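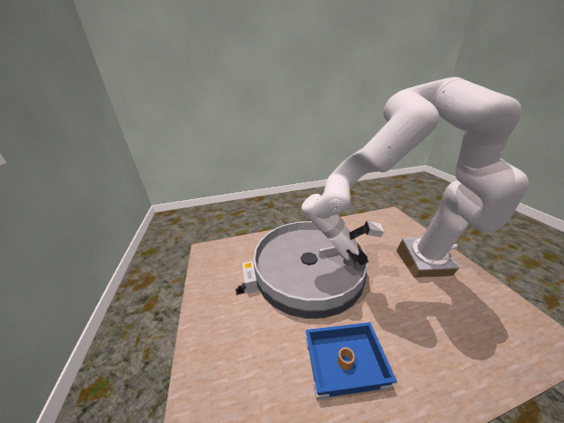 Simulated view: white robot arm and round gray turntable on a wood-patterned table

Section 4: Leveling the bed and running your first print

Okay, the Poseck is out of the box, the shipping clips are off and you've plugged it in. I've set up quite a few of these by now, and I'll go through it the way I do it on my own bench. Give yourself an evening. The firmware steps are in Section 3, so do those first if you skipped ahead (I always skip ahead).

Before you start

Put the printer somewhere that doesn't wobble. Mine lived on a folding table for a month and every tall print had ripples up the sides. You'll want the hex key from the accessory bag, a sheet of plain printer paper and a soft cloth.

CAUTION: The nozzle reaches 200 degrees C during these steps. Keep your fingers away from it, and don't trust the little fan to cool it down quickly.

Leveling

1. Wipe the bed with the dry cloth. Skip the glass cleaner, it leaves a film.

2. On the screen, go to Tools, then Bed, then Warm Up. Wait for the beep.

3. Choose Home All. The head moves to the front left corner and stops just over the bed.

4. Slide the paper under the nozzle. You should feel a light drag, like pulling a receipt out of a full wallet.

5. If it's too loose or too tight, turn the knob under that corner a quarter turn and try again. Small turns! I once cranked mine all the way down and had to start over.

6. Press Next and repeat for the other three corners, then go around a second time. The second lap matters, as each knob nudges its neighbors a little.

7. Press Save. If you leave the menu without saving, the printer forgets everything you just did.

Loading filament

8. Hang the spool on the back so it unwinds from the bottom. I used Nalier PLA for this guide, and any decent PLA will do.

9. Snip the end at an angle, choose Load, and push gently until the gears grab it. Stop when the plastic comes out in a clean, even string.

NOTE: If you hear clicking, the filament is probably snagged on the spool. Back it out with Unload, straighten it and try again.

First print

10. Open the Samples folder and pick the small tray. It's 20 mm tall and uses very little plastic.

11. Stay for the first layer. You want flat lines that touch each other — if they look like round spaghetti, pause and give all four knobs another quarter turn up.

12. Let the bed cool completely before you take the tray off. It usually pops loose by itself.

If error 772 shows up during homing, check the ribbon cable behind the head and restart. Section 6 has the rest of the error codes.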